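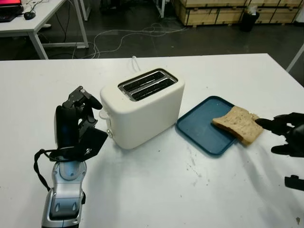
Tuncay Kırmızıgül wrote back after last term's version of these notes and asked why a unit on purchasing spends its first hour on toast, when the people taking it will go off to buy palletisers and lab arms and the odd very expensive floor scrubber. Fair question. His plant had bought three machines off the back of a brochure and one off the back of a lunch, and he felt the lunch deserved more space. It gets some in section 5.

My answer to Tuncay was that everyone in the room already knows what toast costs. You know what the bread costs, you know how long it takes, and you know what it's worth to you to have it done by something else. Put a two-armed machine with fingers at the table and every budget line you'll meet later is there too, only smaller and easier to argue about.

Week 4: Paying for the rest of it

Reading: chapter 6 of the course pack, and the Macaraeg quote (all four pages, including the one in grey type).

1. The sticker price

The number on the front of a quote is the price of a robot standing still. For a two-armed system the supplier will usually quote arms, controller and base. Hands are often separate. I'll say that again for the people who signed off on the Vatier order two years ago: hands are often separate.

A hand with fingers can cost a serious fraction of the arm it's bolted to, and it wears faster. A plain two-jaw gripper is cheap and dull and will outlive your interest in the project. Before you ask for fingers, write down the task that needs them. Picking up a slice of bread by its edge is a reasonable case. So is pushing down a small lever with one hand while the other does something else. "Might be handy later" isn't a task, and it has paid for a great many nice things in cupboards.

2. Everything around the robot

Students lose the most marks here and firms lose the most money. For the toast job, a first list of surroundings looks like this:

Table, rated for someone leaning on it
Toaster, plus a spare of the same model
Tray or other fixed place for the bread to start from
Power, with enough outlets on the right side of the room
Network and cable runs, with covers
Laptop or workstation, and a desk to put it on
Emergency stop, mounted where a person can reach it
Bins
Bread

None of this is on the supplier's quote. Buy the spare toaster at the same time as the first one. Shops change their stock without asking you, and a lever that sits a centimetre higher is a new programming job. Jonalyn Javier's group costed that exact change in last year's assignment and got 26 hours of staff time, against a toaster you can carry home under one arm.

Cable covers come up every year as the item somebody strikes out to get under the limit. Put them back in.

3. Consumables

A worked figure, because people don't believe me otherwise. Suppose the team plans 1,000 trial runs before sign-off. Suppose a slice survives four runs before it goes floppy or stale or loses a corner. That's 250 slices. At 20 slices to a loaf you need 13 loaves, and they can't all be bought on the first day unless you have a freezer, and now you need a freezer.

Swap bread for whatever your own site handles. Cartons get dented, vials get chipped, seedlings just die. Ask the supplier how many runs they'd expect before acceptance and how many test items that uses up. If they look surprised, write the look down.

Crumbs are a maintenance item. So is dust, label glue, resin and cat hair (the Daketti visit, some of you were there). Budget for wipes and for the person holding them.

4. Staff time

The class example uses a fitting-out budget of $2,965. That covers section 2 and the bread, and leaves out the robot itself. It contains no wages at all, and the first job in the tutorial is to find out what that does to it.

Maricel Lumbao's rule, which I've pinched with permission, is to cost the person standing beside the machine at full rate for the whole of the trial period. You'll be told the machine is meant to replace that person's time. It may. During trials it takes a second person's time as well, and both of them want lunch.

Add training. Then add training again for when the trained person leaves in July.

5. The lunch (for Tuncay)

A supplier's demo is the one job that machine does best, in a room it knows well. Go, eat the sandwiches, and take your own items in a bag. Use your tray, your bread, your carton with the annoying flap. Ask them to run it while you stand there, and ask again after you've moved the thing slightly to the left.

Questions for the demo:

What happens if the item hangs over the edge of the tray?
What happens if the first grasp misses?
Who resets it, and how long does that take?
Which parts did you replace in the past year, and at what price?
Is that software licence per robot, per seat or per year?

The last one made Veikko Halonen's whole spreadsheet go red. Harnness, the outfit he was dealing with, charged for all three.

6. Rent, buy or wait

Renting looks dear per month and is often the cheaper way to learn you don't want one. If the task is still changing, rent. If the task hasn't changed in five years and you can describe it in two sentences, get quotes to buy. If you can't describe the task at all, wait, and spend a fraction of the money on a decent toaster and a casual.

Put a contingency line in whichever you choose. I like 15 per cent for a first machine. Rogelio Sison says 25 and has been right more often than me, so the marking guide accepts anything between – but zero gets zero.

For the tutorial

Bring a one-page budget for the toast cell using the $2,965 limit. Show what you cut. Then bring a second page with wages in it. Groups of three or four, same groups as week 2 unless you've fallen out.

The Macaraeg quote has an 83-day delivery clause. Find what it counts from before you build a timeline on it.

Assignment 1 is handed back at the end of the session. Several of you forgot freight.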